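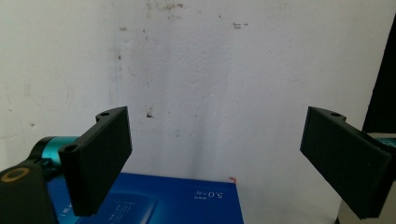 What does a student team need in order to enter the Bristton gripper challenge?

A team of 4, a faculty sponsor and a working hand-held gripper, submitted for inspection by the end of February.

The challenge, organized by the Kumia Institute and hosted at Doolan Hall, drew 198 teams this year. Each may spend no more than $700 on parts. Fingers must be the students' own design, and entries are scored on how reliably they pick up and release everyday packaged goods.

The Eva Club, a first-time entrant, has devoted most of its season to the fingers. Members favored broad, flat pads over curved ones - a choice the club's design report defends at length - and logged 3,000 practice grasps before submitting it. The report also records the failures, including an early mount that split at the screw holes.

Judges read every report before the first round. Written work accounts for a third of the final score, and teams may revise it once after inspection.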